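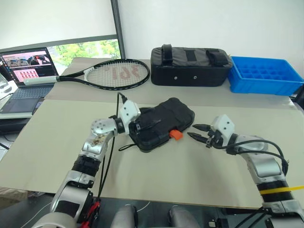
A black padded case on a sheet of cardboard. Closet or car trunk, the argument goes on.

The Drawer, the Closet, the Trunk
Where do people keep the tools? And why never where they look first?

By Hülya Kahraman
2018-03-05

Started with a towel bar. Mine, upstairs bathroom, hanging by one screw since before the holidays. Went to the kitchen drawer. Batteries, takeout menus, a tape measure with the hook snapped off. No screwdriver. Used a butter knife, bent the knife, gave up and hung the towel on the door.

So I asked around. Neighbors, my sister, two guys at the hardware store in Gidey, the woman who cuts my hair. Same question every time: if a cabinet door came off tonight, where would you go?

Long pauses, mostly.

My sister has three hammers and couldn't find one. My neighbor across the hall keeps everything in a boot box under the bed — pliers, picture wire, a level, one boot. The hair salon has a single Phillips taped to the inside of the fuse box door, and it has been there through two owners. Best system I heard all week.

Renters vs. owners

Renters told me they own less than they'd like. Makes sense on paper. You call the landlord. But the landlord takes nine days to come for a dripping tap, and by then you've watched the video and bought the washer. A cheap starter kit at the Gidey store is $19, and the clerk says most of them go out the door to people who just signed a lease.

Owners go the other way. They inherit. A father's socket set, missing the 10 mm, always the 10 mm. A drill from a yard sale with a charger for some other drill. Nobody throws out a wrench, even a rusted one, even a duplicate. I have talked to a retired bus mechanic in Cidora with a garage wall so full he hangs things in front of other things. He uses maybe a quarter of it, he says. The rest is company.

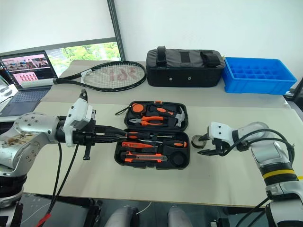
Case open, screwdriver handle over the lower tray.

The case against the case

Big split here. Half the people I talked to swear by a kit with a lid, a slot for every bit. You can see what's missing. The others say the slots are the whole trouble. Buy one odd pair of cutters and they don't fit anywhere, so they go in the drawer, then the next thing goes in the drawer, and now you've got a case and a drawer and neither one has what you need.

I lean drawer. Was raised drawer. My mother kept hers next to the stove, with string on top so the string was easy to get, and we never lost a thing except the drawer handle, twice.

The bus mechanic is against both. Coffee cans. Label on the front, no lids, done. His wife wants them off the porch by April.

A few things that came up over and over, for what its worth:

Two screwdrivers will cover most of an apartment. Buy decent ones.
Flashlight goes with the tools. Not in teh car.
Lend out the spare, never the good one.
Tape measure: get the ugly color.

Fixed the towel bar last night, by the way. Borrowed a driver from across the hall. It was in the boot.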